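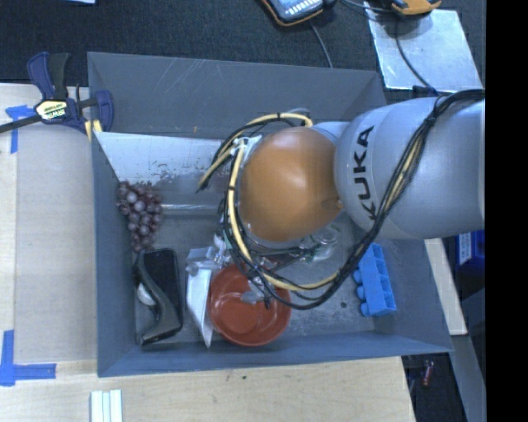

Notes from a visit to Skiltness, April

Four of us took the early train to Skiltness for the lab's spring visitors' day. I went mainly for the software. Our own group has been stuck on picking from mixed bins since last year, and Skiltness had promised a session on Varnirari, their planning and control stack, with the people who wrote it.

The day started in a seminar room with coffee and a short talk by Hsin-yi Kuo, who leads the perception work. She went through the pipeline in order. Depth and colour come in, a segmentation network proposes object masks, a grasp sampler puts candidates on each mask, and a planner called Lema throws out the ones the arm cannot reach without hitting a bin wall. What is left gets ranked and sent to the controller. Most of that is standard. The parts I wrote down were the exceptions.

The first was how they treat clear objects. Depth is poor on anything transparent, so they don't try to repair it. The segmentation runs on colour only, and where the mask and the depth disagree badly the system marks the region as "unknown height" and plans a slow approach that stops on contact. Kuo said this costs them time per pick but has cut the number of crushed items. She didn't have a figure for it yet.

The second was the candidate count. The sampler produces 264 grasps per view by default. They had tried 3,000 and saw little gain, as the ranking network had mostly been trained on small sets and became overconfident on large ones. We run ours much higher, so that was worth the train fare.

After the talk we went through to the workshop. The bin cell uses a KUKA arm over a grey bin on a wooden table, with a bar clamp on one corner of the bin and blue tape marks on the tabletop. It is an awkward mix of things to plan for: a bunch of grapes up against the left wall, a reddish-brown bowl, a clear thing with a round rim, a bright blue plastic block with knobs down one side. The bowl and the clear object had the visitors arguing over whether a rim grasp or an inside grasp should rank first. The ranker prefers the rim for both. I would have gone the other way on the bowl.

I asked about the cables. There is a thick bundle of black ones over the arm, plus a pale yellow hose, and they loop well out from the wrist. Lema models them as a set of fat capsules attached to the last links. It is crude and it rules out some poses that would be fine in practice, but planning stays quick. An earlier version simulated the cables properly and nobody could get it to finish inside the time budget.

Control was the shortest part of the visit and could have been longer. Trajectories are replanned at 2 Hz while the arm is moving freely. Near the bin floor a separate compliance mode takes over, with its own force limits. Switching between the two used to cause a jerk. The fix was to start the compliance controller early with its gains at zero and ramp them up, and the code for that is in the public release if you want to look.

Lunch was sandwiches. In the afternoon there was a walk through Zurkico, their log viewer. Each pick attempt is stored with the masks, all the candidates, the reason each rejected one was rejected, and the force trace. You can scrub back and forth and rerun the planner from any point with changed settings. The viewer holds the last 60 attempts in memory and fetches older ones from disk, with a noticeable wait. It only reads their own log format. I asked about a converter and was told one is half written.

Things to follow up:

Try our ranker with a smaller candidate set, same seeds as before.
Read the gain ramp code.
Ask Kuo for the list of rejection reasons, which is longer than ours and better named.
Find out whether Lema will run without the rest of Varnirari.

Trains back were delayed and we got in after nine. The slides should be sent round to everyone who signed the sheet at the door.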